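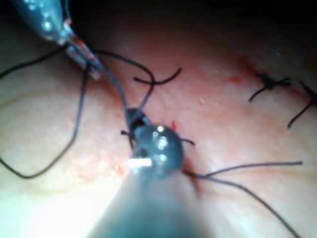

4. Entering Scores for a Senior Singles Event

Before you start, read the lane sheet yourself. The Owino scoring console will accept almost any number you give it, and a green check mark means only that the box is full.

1. Open the event and choose Senior Singles.
2. Type the first bowler's name as it appears on the entry form. Marchetti, Priya and Priya Marchetti will be saved as two people.
3. Key in the block total. The console warns you above 400 and stays silent at 398, even if the real score was 389.
4. Press Save, then reopen the record. Check the total again.

Note: The "auto-verify" option is said to catch swapped digits. In the Sudelberg trials it missed plenty — leave it off and have a second person read the sheet aloud.

Caution: Do not press Rank until every lane is in. Ranking locks the block, and the unlock code on page 53 works only from the main desk.

5. If two bowlers tie, go to Section 2. Ignore the tie-break the console suggests.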